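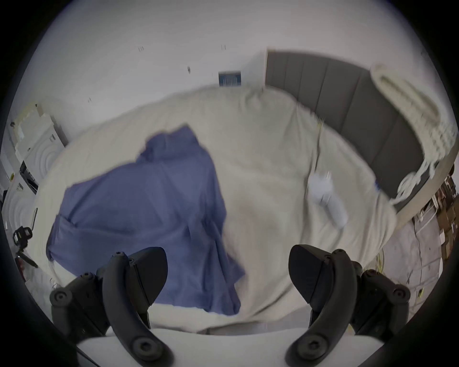 Making a Bed With a Duvet

A duvet is a big cloth bag filled with something soft. In Australia many people call it a doona. The filling might be feathers, wool or polyester, and it sits inside a cover that comes off for washing.

Why does it keep you warm?

A duvet doesn't make any heat. Your body does that. The filling holds lots of tiny pockets of air, and air is slow to let heat through. The warmth from your body stays near you instead of drifting off into the bedroom. When a duvet is squashed flat, the pockets get smaller and it doesn't work as well. That's why people give it a shake.

Clear the top first

Beds collect things. A piece of clothing gets dropped there, then a bottle, and soon there is no room to pull the covers straight. Take everything off before you start.

Clothes: if they are clean, fold them or hang them up. If they are dirty, they go in the wash.
Bottles: check the cap is on tight, then stand the bottle on a shelf or table.
Cords: ask a grown-up before you unplug or move one. Don't leave a cord under the covers or the pillow.

Now make the bed

Stand at the foot of the bed and hold the 2 bottom corners of the duvet. Lift it up and let it fall - air rushes underneath and many of the creases drop out. Walk to each side and check that the same amount hangs down. Smooth the middle with your hands, starting near the headboard.

Pillows go last. Pat each one on both sides and lay it flat against the headboard. Some headboards are padded, so you can lean back on them to read.

Does it have to be perfect?

No. A duvet is soft and will always have a few folds. Some people leave theirs turned back for a while in the morning, because we sweat a little when we sleep and the bedding needs time to air. You can make the bed after breakfast.

Words to know

Duvet: say it "doo-vay". It comes from a French word for down, the small fluffy feathers of a bird.
Upholstered: covered in padding and cloth, like a sofa.

Written by Ingegerd Ekström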